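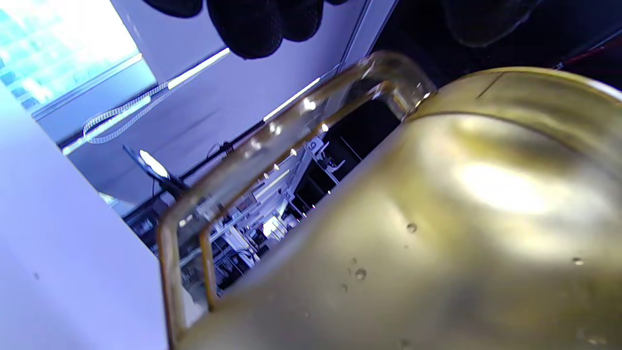 Fonville Eats: a dataset of neighborhood restaurant write-ups

Version 2, last updated 3 January 2023

Summary

Fonville Eats is a collection of 2706 short write-ups of meals eaten in the town of Fonville and in the Cheetham district across the river. Each entry covers one visit to one place. The places are cafes, diners, bakeries, bars that serve food, and a handful of food trucks. There are 189 of them in this release.

The write-ups first appeared on Plilter, a local food blog. They were exported, cleaned, and put into one table so that people can search them, sort them, or use them for small text projects. The blog is still running and its posts are easier to read there. The dataset is for people who want all of them in one place.

What is in the folder

visits.csv has one row per visit.
places.csv has one row per place.
dishes.csv has one row per dish mentioned in a visit.
tags.txt lists every tag with a short note on how it is used.
changes.txt lists what changed between versions.

Fields in visits.csv

visit_id: a number, never reused.
place_id: matches the same column in places.csv.
month and year: when the meal was eaten. The day is left out.
meal: breakfast, lunch, dinner, snack, or drinks.
party: how many people were at the table. Blank if the post did not say.
text: the write-up, as posted, with links taken out.
price: the total on the bill before tip, in dollars. Blank for many early posts.
again: yes, no, or maybe. This is the writer's own answer to "would I go back."

Fields in places.csv

place_id, name, area, kind, opened, closed. Area is either Fonville or Cheetham. The opened and closed columns hold a year where we know it. A blank under closed does not mean the place is still open. Please call before you go.

Fields in dishes.csv

visit_id, dish, course, shared. Dish names are kept the way the menu spelled them, so "mac and cheese," "mac & cheese," and "macaroni and cheese" are three different strings. We tried merging them for version 1 and made a mess of the chowders, so version 2 goes back to the menu spelling.

How the data was prepared

Posts were exported from the blog in March and run through Plillis, a small script that splits a post into visits. Some posts cover two or three stops in one evening, and Plillis looks for the place name at the start of a paragraph to find the break. It gets confused by places named after streets. Those posts were split by hand.

After that, we read through 100 visits picked at random and compared them with the original posts. The errors we found were mostly wrong meal labels. Late breakfasts had been marked as lunch. The rule is now that the meal is whatever the writer called it, whatever the clock said.

Recipes, giveaways, and holiday gift lists were dropped. So were posts paid for by a restaurant, and any post where the writer ate at a friend's house.

Known problems

Coverage is uneven. The writer likes soup, pie, and anything with a fried egg on top, and goes back to the same counters over and over. Steakhouses barely appear. Cheetham has far fewer entries than Fonville, partly due to the bridge work that closed the road for most of one summer.

Prices are not adjusted for inflation. A sandwich from an early post will look very cheap.

The "again" column leans heavily toward yes. Bad meals often went unposted, and the dataset cannot show those.

Drinks are listed in dishes.csv only when the post names them. "A beer" or "some tea" was not enough to get a row.

A few places changed names but kept the same kitchen. They have separate place_id values for now. See changes.txt for the pairs we know of.

Suggested uses

Looking up what people ordered at a place that has closed. Practicing with text search or simple sorting. Class projects on menus and food words. Planning lunch, with the warning above about calling first.

Please do not use the dataset to rank restaurants against each other or to judge how any place is doing today. One person's lunch from years ago is not a fair test.

License and credit

The tables may be copied and changed for any noncommercial purpose. Credit Plilter and give the version number. The text of the write-ups may be quoted in short pieces. To reprint whole entries, write to the blog through its contact page.

Corrections

Send the visit_id or place_id, the column, and what it should say. If a place has closed or moved, a year is enough. Fixes are held for the next version and listed in changes.txt.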